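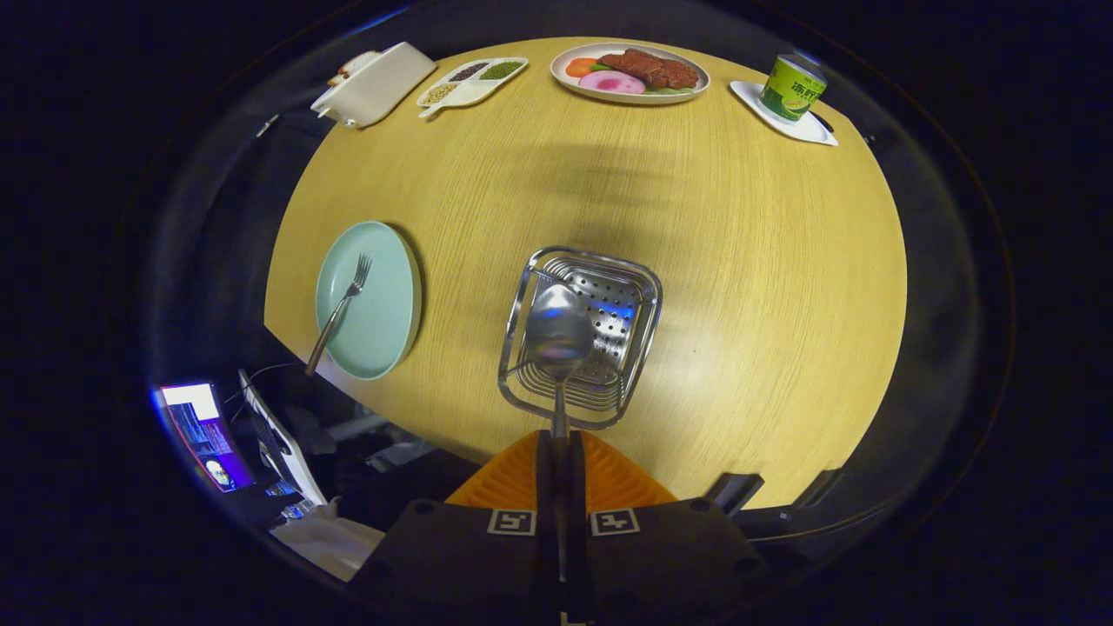 A stainless steel spoon over a square draining basket, with a fork still on its plate at left.

Home | Food | House & Table | Travel | Subscribe

The last ten minutes of a meal get less attention than the cooking. Plates sit. Forks dry with sauce on them. At the Skevbridge community kitchen, Huguette Delorme has spent three winters teaching a short evening class on this part of dinner, and she starts it with the flatware.

Her rule is that the spoons and forks leave the table first, before any plate is stacked. They go into a small draining basket that is set out with the food. The basket then goes to the sink in one trip.

"People carry one plate with a fork sliding around on it, and the fork ends up on the floor," Delorme said. "Then they come back for the next one."

The basket can be almost anything with holes in the bottom. Delorme likes a square steel one with a perforated base and a wire rim. It is low enough that a spoon laid in it does not tip the whole thing over, and it can be rinsed under the tap with everything still inside. Wanby, a housewares shop two streets from the kitchen, keeps a few styles near the register. Hervé Boyer, who manages the shop, said it sold 201 of them last year, most of them in April, when the spring class was running.

The second part of the class is about small dishes. Delorme is in favor of them at the table and strict about them afterward. A divided dish is handy for beans and grains, she said, but the compartments should be emptied before it goes near water. Mung beans find their way into every drain trap. Dry ones go back in the jar. Cooked ones go in a lidded bowl in the refrigerator.

Bread comes off its tray and goes into a bag right away. Meat is moved to a container along with whatever carrot or greens are left on the plate, to be eaten cold for lunch. Cans get their own saucer during the meal, which saves wiping rings off a wood tabletop.

Eugénie Tessier took the class in the fall and now clears her own round table in the same order: flatware, leftovers, cans, plates. She wipes the wood last, with a cloth wrung out hard, and dries it with a second cloth. She used to leave the forks until morning.

"My husband still puts his across the plate and walks away," she said. "I've moved the basket closer to him."

The kitchen served 2,098 meals last year, and the same order is used there after every one. The next class begins 03/10/2026. Students should bring an apron and one dish towel. Baskets are provided.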